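We use cookies to remember your settings and count visits. Accept | Manage preferences

# bin-sort-small-things

Hi! If you got this far you probably want the small-items sorting set, the one with the wooden table and the colored bins. I put this card together in June 2021, mostly so I'd stop answering the same questions by email, and I've been poking at it ever since.

## What it is

1,084 short recordings of small everyday objects being sorted off a tabletop into plastic bins. I threw out the ones where the session notes didn't match the folder, and that leaves 1,043 that I'm happy for people to use. The leftovers are still in `unsorted_notes/` if you like a puzzle (I don't, any more).

The things themselves are junk drawer stuff. Flat things, tube-shaped things, little things in bags, a device or two. I wanted objects you'd find at the bottom of a backpack or in the kitchen drawer that never quite closes, and I had plenty of those at home already!

## The table and the bins

The top is butcher block, narrow strips of pale wood with a few darker patches. I like it a lot. It does pick up the light though, so if you're doing anything with color, look at a handful of clips from different sessions before you trust one threshold.

The bins are the cheap slotted kind, and the colors are the labels. Going by the full layout, from the far end to the near end:

- green
- yellow
- red
- blue

Color is all you get in the file names: `g`, `y`, `r`, `b`. There's no official meaning attached to a color across the whole set. What goes where is written in `session.txt` for each session, and please read it, because I changed my mind between sessions more than once. In the session below, the tube-like white and gray things are in yellow and the blue one has a black device in it. 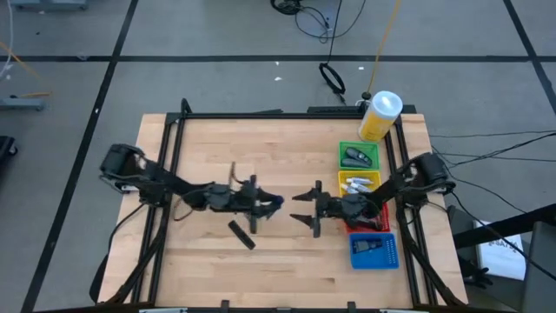
## Folder layout

 bin-sort-small-things/
 sessions/
 objects.csv
 unsorted_notes/
 LICENSE

`objects.csv` has one row per object with a short nickname, a rough shape word and a color word. The nicknames are mine and they're a bit silly - "the long flat one" is really in there. Renaming them would break the session files, so they stay.

595 of the recordings also have a written note on where each object ended up. The rest only have the session plan, which says where things were supposed to go. Those two are different columns, `ended` and `planned`, and mixing them up is the most common mistake people write to me about.

## Stuff that's hard to sort

Dark objects, mostly. I own far too many black and navy things, and two of them side by side on the table can look like one odd lump at small sizes. Flat ones are worse. A thin gray thing lying flush on pale wood doesn't give you much of an edge to go on, and clear plastic bags throw little white highlights that will fool a simple brightness mask every time.

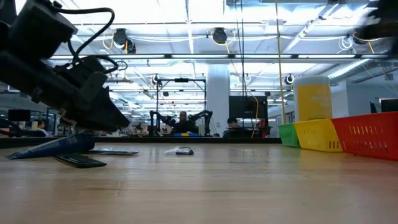

*El-Sayed*

If you're checking whether a bin is empty, go easy on the low views. The slotted sides hide a lot, and something small at the bottom may not show at all. I'd use a higher view for that, or the `ended` column where it exists.

## Known problems

- 3 sessions have `planned` filled in with old nicknames. The mapping is at the bottom of `objects.csv`.
- "Gray" and "grey" both turn up in the color column. Lowercase and merge before you count anything.
- Bagged objects are listed under the name of what's inside, with `bag` in the notes column. I should have given them their own rows and I may still do that in November.

## Using it

Do what you like with it, just keep the LICENSE file with any copy. If you fix a nickname or find a session that's in the wrong folder, send me the session number and the row, and I'll merge it when I next sit down with the spreadsheet.

Related items

- Judstead drawer inventory
- Vilgate kitchen shelf set
- Bitmont label sheets for small bins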